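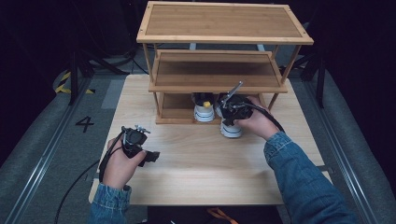 A robot does not know what a shoe is. You learned it when you were very small, and now you do not even think about it. For a robot, somebody must write a program, and the program must learn from many, many tries. Here a person is holding one gripper in each hand, and the right one is pulling a white sneaker out from the bottom of a bamboo shelf. The hands belong to a person, but the lesson is for a robot.

## Step one: seeing

A camera gives the computer a picture. For the computer, this picture is only a big table of numbers. Each number tells how bright or how colorful one tiny dot is. The part of the program which looks for things in these numbers is called **perception**. It must answer questions like these:

- Where does the shelf end and where does the shoe begin?
- Is it one shoe or two shoes close together?
- How far away is it?

The last question is harder than it sounds. Close one eye and try to touch the tip of a pencil with your finger. You will probably miss it the first time!

## Step two: making a plan

Now the program knows where the shoe is. It must choose a way to go there. If the gripper goes straight down from above, it will hit the top shelf. So it must come from the front, stay low, close its jaws, and pull back. This part is called **planning**. A good planner tries many paths inside the computer before any motor moves. In our program, which has the name Nullix, it tries 300 paths and keeps the best one.

## Step three: moving, and checking again

The third part is **control**. It sends small orders to the motors: a little left, slower, close, stop. After each order it looks at what happened. Maybe the shoe has turned a bit. Then the next order must be different. You do the same when you carry a full glass of water.

## Where do the lessons come from?

Writing a rule for every shoe in the world would take too long. Instead, people show the work with grippers in their hands, and the computer saves how the grippers moved and what the camera saw. One try is called a **demonstration**. For the shoe task we want to have 2000 of them. The shoe should not always be in the same place, or the program learns only this place.

## Try it at home

You need a friend, a shoe, a low shelf and two wooden spoons. Close your eyes. Your friend tells you only short orders, such as "forward" or "up," and you try to pull the shoe out with the spoons. Then change places. Which orders were missing? Write them down. You have started your first control program.

*Hedico children's pages, April 2018*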